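Skolura > Building Crafts > Interior Finishes 1 > Handouts > Week 6: Paint, the long version

Week 6 notes. Paint. Covers what went on the board plus the stuff I skipped at the end when we ran out of time. Bring a calculator next time, the takeoff section needs one.

WHAT PAINT IS

Four things in the can. Pigment, binder, liquid, additives. Pigment gives color and hiding. Binder is the glue — it's what is left on the wall holding the pigment in place. Liquid is there so you can spread it, then it leaves. Additives are everything else: thickeners, defoamers, mildew stuff, things that keep it from skinning over.

Solids = what stays. Two cans same size same price, one has more solids by volume, that one leaves a thicker dry film. Look on the data sheet, not the label. Volume solids, not weight solids. People mix these up every year and then the film thickness question goes wrong.

Latex: no latex in it, old name. Water plus tiny plastic particles. Water goes off, the particles get pushed together and fuse. Needs some warmth to fuse. Too cold and they never join properly, the film looks dry but it's weak, powdery. Minimum temperature is on the sheet. Air temp AND wall temp. An outside wall in November can be a lot colder than the room.

Oil / alkyd: solvent leaves, then the oil takes up oxygen from the air and hardens. Two separate steps. So dry to touch is not the same as cured. Yellows in the dark (behind pictures, inside closets), some of it comes back when it gets light again.

Limewash: slaked lime in water. Takes carbon dioxide out of the air and turns back to stone, more or less. Wants a damp porous wall. Won't stick to modern paint. See Bozsik section.

Distemper: chalk and glue size. Soft, pretty, rubs off on your sleeve. Has to be washed off before you paint over it or the new paint comes off in sheets. Test = wet finger. If it comes away white and chalky, stop and ask.

SHEEN

Flat, matte, eggshell, satin, semigloss, gloss. No law says what those words mean, one maker's eggshell is another maker's satin. If a touch up has to match, same product, same batch, same sheen, same applicator. Roller patch in a sprayed wall will show.

What makes sheen: ratio of pigment to binder. Lots of pigment, not much binder, the surface is rough on a tiny scale and light scatters. More binder, the pigment is drowned, surface smooths out, light bounces off like off a mirror (sort of).

Low sheen hides bad walls. High sheen shows every patch and every joint but it washes. So trim gets semigloss, ceilings get flat. Kitchens and baths somewhere in between, argue it out with the client.

Flashing = shiny and dull patches in one coat of paint. Usually bare joint compound next to paper face. The compound sucks the binder in. Cure is primer. A third coat of finish is not the cure, it's an expensive way to avoid buying primer.

PREP

Order of work, ceiling first:

Clear and cover.
Wash. Kitchens get degreased, rinse after.
Scrape anything loose. Feather the edges.
Fill, let it dry, sand, fill again if it shrank.
Dust off. Vacuum then a damp cloth.
Spot prime or full prime.
Caulk after primer. Caulk sticks better to primer than to raw dusty wood.
Then finish coats.

Lead: any house before 1978 in this country, assume it until tested. No dry sanding, no open scraping without containment. You need the certification to do this work for pay. Covered in week 9, handout has the whole procedure.

Water stains bleed through latex. So do knots, marker, smoke. Stain blocking primer, shellac or alkyd based. And find out where the water came from first, please.

Moisture. Plaster has to be dry and new plaster is alkaline enough to eat an oil binder (saponification — it goes soft and soapy). Leave it, test it, use an alkali resistant primer.

BOZSIK HOUSE

Our running example all term, so the dates again as half the class had them swapped. Main block 1780, kitchen wing added 1799. Both parts timber frame, lath and plaster inside. Main block has limewash under everything, then distemper, then oil paint, then modern latex on top of the lot. Kitchen wing never had distemper as far as the sample strips show, goes straight lime to oil.

That matters for peeling. Main block front room: latex and oil coming off together in big curls with chalky backs. The failure is in the distemper layer, way down. Doesn't matter how good the top coat is. Nothing you put on top will fix it. In the wing the paint is cracked but tight, alligator pattern, that's age and thickness. Different failure, different job.

How a sample strip is made: scalpel, shallow angle, open each layer a finger width so you get steps. Wet it with a drop of mineral spirits to see the color. Number from the wall out. Layer 1 is the oldest. Write it down there and then, not in the truck.

Oil layers will have yellowed so what you see in the strip is not what they saw. Leave the opened strip near a window a few weeks and look again. Dirt layers between paint layers tell you how long a color was up. Thick dirt, long time. No dirt between two coats, probaly same job, undercoat and finish.

TAKEOFF

Worked example. Walls only, ceilings are separate.

Wall area 3269 square feet after taking off the big openings. Rule in this class: don't subtract a normal door or window, only take off openings bigger than a garage door or a full glazed wall. The cutting in eats the saving.

Spread rate from the sheet, 350 square feet a gallon. Smooth wall. Rough plaster drops to 300 or under.

3269 / 350 = 9.34 gallons, one coat.
Two coats = 18.68.
Buy four fives, 20 gallons. Leaves a bit over a gallon for touch up, label it with room and month and leave it on site.

On rough plaster at 300: 10.9 a coat, 21.8 for two. Now four fives is short. This is the mistake from last years job, they ordered off the smooth number and the last pail came from another batch. Box your paint! Boxing = pour all of it together in one big tub and stir, then fill back. Small batch differences vanish.

Film thickness check. A gallon covers 1604 square feet at one mil wet. So 1604 / 350 = 4.6 mils wet. Times volume solids, say 38 percent, 1.7 mils dry. Two coats 3.5. Thin coats from stretching the roller, that's where the bad hiding comes from.

BRUSH AND ROLLER

Synthetic bristle for water, natural for oil. Natural bristle in water paint goes limp.

Nap: short for smooth and for shiny paint, longer for rough. Long nap on a smooth door = orange peel.

Wet edge. Cut in one wall, roll that wall, move on. Don't cut in the whole room first, you get a picture frame round every wall when it dries. Lay off in one direction, light, no paint on the roller, top to bottom.

Bident is the brush line in the tool crib, the angled ones. Rinse them till the water runs clear, comb, back in the cardboard keeper. Brushes left standing in a bucket will be charged to your crew.

Brornano is the practice room upstairs, plaster on two walls, board on the other two. Sign up sheet on the door. Last slot ends 4:30 pm so there's time to clean up before the building locks.

COLOR, QUICKLY

Three numbers for any color. Hue, which color. Value, how light. Chroma, how strong. Clients talk about hue and complain about value.

LRV, light reflectance value. 0 would be perfect black, 100 perfect white, real paints don't reach either. The off white in the Bozsik hall scheme is 71. Ok for a hall with one window. Drop that into the 40s and you need another fixture.

Light LRV doesn't mean it hides. Yellows and clean reds hide badly whatever number they have. Gray primer under a strong red, your supplier will have a chart.

Chips lie a bit. Small, white border, held flat under store lights. Paint a sample board, two coats, at least two feet across, and stand it upright on the wall it's for. Morning, midday, lamp on. Move it wall to wall. Same paint next to the window and opposite the window will look like two paints.

Metamerism: two samples match in one light and part ways in another. Different pigments getting to the same place. Why a color matched by scanner to another brand should be checked by eye under the lamps the room will have.

Neutrals are the hardest. A near gray has so little chroma that anything can push it. Oak floor bounces orange up the bottom third. Lawn outside the window bounces green on the ceiling. North light goes blue. Then the client says the paint is wrong, it isn't the color they chose, and it is.

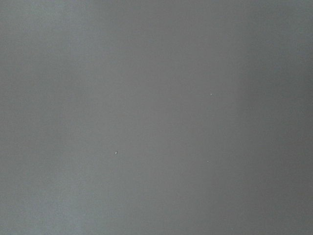 Undertone is whatever weak hue is left in a gray when you'd call it gray and move on. To find it, put it against a true neutral card, or against two other grays, and the odd one shows up fast. Alone it's much harder. Take the matte gray in the picture: overall it reads a little cool, a bit blue-green, but the middle goes faintly brownish against the edges, and down the left there's a band so much paler you could pick a different chip for it. Spec a chip from that left band and you'd be too light for the middle. So take readings in three or more places, skip the extremes, write the light source next to each one. Same thing when you match an existing wall — pick a spot at eye level away from the window and the corner, clean it first, then read it. Homework is the undertone sheet, all twelve grays, pairs are fine, both names on the sheet.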